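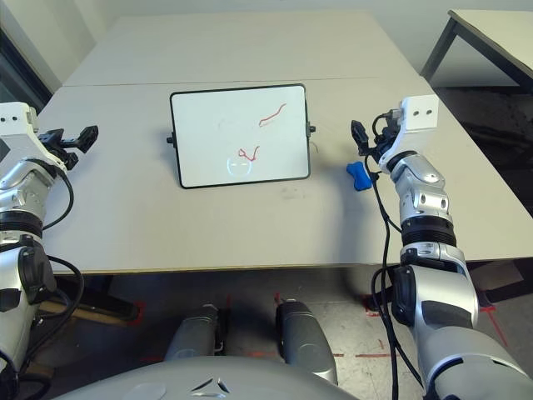 Whiteboard station at the Ulach open day, Bemdale. The two-arm robot at the table, with the small whiteboard and a blue object on the tabletop.

BEMDALE, 9/23/23 – Turcotte opened its Bemdale test hall to the public today for a demonstration of Ulach, the company's two-arm robot for tabletop work. Visitors saw the robot at three stations and were able to put questions to the engineering staff between runs. Registration was limited to 61 places, all of which were taken before the doors opened.

The open day was the first held in the hall. Earlier demonstrations were given by appointment to purchasing and research groups. The company has changed the format in response to requests from local schools, small manufacturers and residents of the Bemdale area.

Whiteboard station

The whiteboard station covers tool use under light contact force. The task is to mark or wipe a small board standing on a table. A board on a stand can move when pushed, and the control software must hold the pressure low enough to leave the board in place while keeping the marker or eraser in contact with the surface. Too little pressure gives a broken line. Too much tilts the board.

The board at the station is white with a rounded black frame. Strokes are made in red marker. No lettering was attempted at the open day. The current software release handles single strokes and short zigzags, and closed shapes are planned for a later release.

Each arm ends in a black gripper. For this task one arm can work at the board while the other holds position or handles a second item on the table. Division of work between the arms is set by the operator before each run and is not changed during the run.

Object handling station

At the second station, visitors were invited to choose small household items from a tray and place them within reach of the robot. The system was asked to pick up each item, turn it, and set it down at a marked point. Items that could not be grasped within two tries were returned to the tray and recorded by the operator.

Soft items and items with a narrow middle section were the most popular choices. Staff explained how the grip point is selected and why a shape that is easy for a hand may be difficult for a gripper with rigid fingers. Records from the session will be added to the test log kept by the handling group.

Operator station

The third station dealt with remote operation. A member of staff guided the arms through a sorting task from a desk in the next room, using the view from the head of the robot. Visitors could follow the same view on a monitor. The station was included to show how tasks are first taught: an operator carries out the motion a number of times, and the recordings are then used to train the software. For a simple pick-and-place motion, the group currently uses 50 recordings. Tasks with sustained contact, such as drawing and wiping, need more.

Visitors under 16 were admitted to this station with an adult. Demand was higher than planned, and the last group was taken through after the scheduled closing time.

Safety arrangements

All runs were carried out at reduced arm speed. An operator with a stop switch was present at each station whenever the arms were powered, and visitors remained behind a barrier 2 meters from the nearest table. The arms were powered down before items were placed or removed by hand. No stops were required for safety reasons during the day. One run at the object handling station was ended early by the operator after a cable connector worked loose, and the station was back in use after nearly 3 minutes.

About Ulach

Ulach is a development platform for work at table height. It is intended for laboratories, training centers and light assembly shops where tasks change often and fixed automation would be idle for much of the week. The grippers can be exchanged without removing the arms. The platform is supplied with control software, a remote operation desk and a set of reference tasks, among them the whiteboard task shown at the open day.

The platform is not offered for home use. Turcotte does not plan to release a home version and has not set a date for certification of the platform for work alongside people without a barrier.

Development is carried out with Sullano, which supplies the arm joint controllers and maintains the software that coordinates the two arms. Sullano staff were present at the whiteboard station throughout the day to answer questions on force control. The agreement between the two companies covers the present version of the platform and the one that follows it.

Further visits

A second open day is under review. Schools and training centers that were unable to register may ask for a group visit on a weekday. Group visits take place in the morning and include the whiteboard and object handling stations. The operator station is available on request, subject to staffing. Visitors should wear closed shoes and leave large bags at reception. The hall is on the ground floor and has step-free access from the parking lot.

Requests should state the size of the group, the age range and any preferred dates. Companies that wish to have their own parts tried at the object handling station should send samples ahead of the visit with a note of the weight and material of each part. Samples are returned at the end of the visit unless other arrangements have been made.

Press contact: Turcotte, Communications Office, Bemdale
Visit requests: Turcotte, Test Hall Reception, Bemdale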